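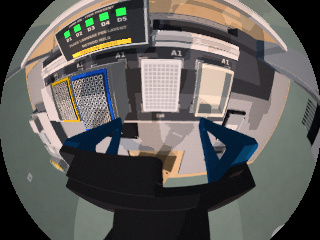
A white well plate on a laboratory deck, in a computer rendering.

Plinddale's free well-water testing returns this spring

Last updated: 2021-03-09
Filed under: Local News > Home & Water
2 min read

If you live out past Setimero Road and drink from your own well, get a clean jar ready! The free water testing program is back for a second spring, and this time it has grown to take in Brokwood and the farms along the creek.

Last year 499 households handed in samples, far more than the county had planned for. This year there is room for 644, and sign-up sheets are already filling at the library and at D'Amico Hardware on Main Street.

Each sample is checked for coliform bacteria, nitrates and lead. Results come by mail in 25 days, with a plain one-page explanation of what the numbers mean (a big improvement on last year's sheet, which sent plenty of us off to look up half the words). A private test covering the same things would normally run a household $74, so this is a real help for families with older wells.

Bottles can be picked up at either location through the end of March. Let the cold tap run for five minutes before filling, keep the bottle in the fridge and bring it back the same day. Homes with a shallow or hand-dug well go to the front of the line, and so do those with a baby in the house.

It's wonderful to see so many neighbors asking questions about what's under their feet. Brokwood residents can also drop off full bottles at the fire hall before noon.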